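Slide 6. Teaching by remote control

Start with the setup. At Elent we teach the arm two ways: by hand, where you hold the wrist and move it, and by remote control, where you sit at the desk and drive it with the Plalik handset. Most of our demos now come from the handset, in simulation first.

Say how long it takes. A new operator needs 15 practice runs before we keep anything. After that we record 100 runs per task and throw out the ones with long pauses. On the kitchen task we threw out 33.
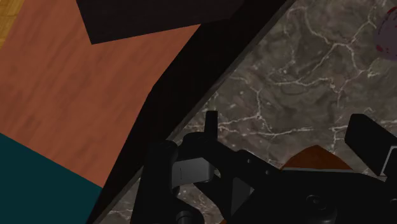

Wrist view in simulation, with a brown wooden piece at the gripper and veined marble behind.

Point out how much of the view the gripper takes up. The operator has to learn to work with that. Don't switch to the outside camera to help them, as the policy only gets the wrist view.

Next, the Harms comparison. Same task, hand guiding only, 14 runs. The paths were smoother but the operators got tired sooner. Pause for questions before slide 7.

If time is short, skip the handset buttons and go straight to the Wurnen results.

Contact: Elent training desk | © Elent | Back to top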